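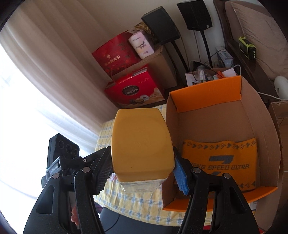
I gave up my big weekly grocery run in February, mostly out of spite. The Sulcombe superstore had moved the rice again (it's with the greeting cards now, don't ask me) and I walked out with a cart full of nothing I'd come for.

So I started shopping the way my grandmother did, a little at a time and on foot. There's a bakery on my corner, a produce stand two blocks down, and then there's Szczepańska, the Polish deli I'd driven past for years without once going in. What was I thinking? The dill pickles alone! I eat them over the sink.

The first month was a mess. I bought lentils three times. I ran out of coffee at 6 a.m. and drank something herbal that tasted like a lawn. But my bill dropped by 30 dollars a week, and I quit throwing out bags of slimy spinach – I used to lose one every single week, like a subscription.

What I didn't expect was how much I'd like the dry goods side of it. I buy 200 grams of this, a scoop of that, and it all goes home in whatever I've rinsed out. My pantry looks like a yard sale and I love it.

My sister over in Drestance thinks I've lost it. She has a chest freezer and a spreadsheet. We've agreed not to discuss it at dinner, though she did ask me to bring pickles.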